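The mending pile, October

I moved the mending to the kitchen table this month. It used to live in a bag on the back of the closet door, and I had stopped seeing it. Manuela De Luca, who I used to work with at Larier, keeps hers in a bowl on the dining table and works through it over coffee. I don't have the patience for that, but I liked the idea of having it out in the open.

The first step was sorting. I put the star tablecloth down, the gray one with the grid. It has fold lines that won't come out. I ironed it once when we moved to Fairweather and the lines were back by dinner. It's fine for this.

My rule is that everything comes out of the bag before I decide on anything. If I take things one at a time I keep them all. Spread out, it's easier to see what I'm willing to sew and what has been waiting since last winter for someone else to do it.

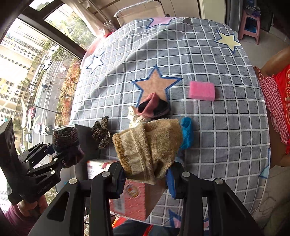 Knits are the slow part. I turn each one inside out and run a hand down the seams, then pull gently at the cuffs. Ribbing can look fine lying flat and still have a dropped stitch in it. Small holes I fix the same evening. Anything that needs a patch waits until I have thread close to the color, and I'm not fussy about close.

Thin, stretchy things I mostly don't mend anymore. I tried for years and the stitches always popped. Those get cut up for cleaning rags, or go in the textile bin at Pladgate if there's too much elastic in them.

Sponges also end up in this pile. I use a barely damp one to take lint off wool before I fold it. It works better than the sticky roller — and I don't have to buy refills.

It took me roughly 2 hours, including a phone call from Thomas Leone about the gutters. The keepers are back in the drawer, and the rest is in a paper bag by the front door. I still need darning needles, the long kind with a blunt tip. The shop in Kesumstead was out of them the last time I went.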